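Fasten ohne Abendessen, Woche zwei

25.02.2018

Seit elf Tagen esse ich nach 16 Uhr nichts mehr. Angefangen habe ich damit am Aschermittwoch, aus keinem religiösen Grund, der Termin war einfach günstig. Vorher habe ich meistens gegen neun gegessen, oft im Stehen und fast immer zu viel.

Die ersten drei Abende waren unangenehm. Ich hatte Kopfschmerzen und bin um halb zehn ins Bett gegangen, damit der Tag vorbei ist. Am vierten Abend wurde es besser. Inzwischen trinke ich gegen sieben eine Kanne Fencheltee und lese dabei. So bin ich endlich mit dem Reisebericht über Irkau durchgekommen, 677 Seiten, der seit August auf dem Nachttisch lag.

Schwierig bleibt alles, was mit anderen Leuten zu tun hat. Ekaette Onuoha hatte zum Geburtstag eingeladen, Beginn 19 Uhr, mit Erdnusseintopf und gebratenen Kochbananen. Ich habe mitgegessen und am nächsten Tag normal weitergemacht. Eine Ausnahme pro Woche erlaube ich mir, mehr nicht.

Mittags esse ich dafür ordentlich. In der Kantine nehme ich jetzt das ganze Menü mit Suppe, am Wochenende koche ich selbst. Kalorien habe ich nur an einem Tag notiert, da waren es 2.000. Danach hatte ich keine Lust mehr auf die Liste.

Was ich unterschätzt habe, ist das Frühstück. Ich wache um sechs auf und habe richtig Hunger, das kannte ich seit der Schulzeit nicht mehr. Also decke ich morgens den Tisch, auch wenn ich allein bin, und setze mich hin. Meistens gibt es Roggenbrot mit Quark und dazu einen Apfel.

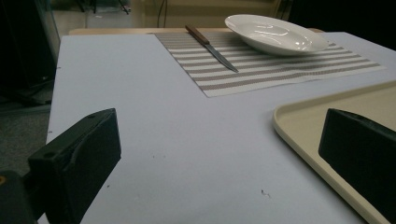 Gestreiftes Tischset mit Messer.

Auf die Waage gehe ich erst nach Ostern. Die Hosen sitzen wie vorher. Ich schlafe aber besser und wache nachts nicht mehr auf. Nächste Woche bin ich vier Tage beruflich unterwegs, mit Hotelfrühstück und Abendterminen. Ich schreibe danach, wie es gelaufen ist.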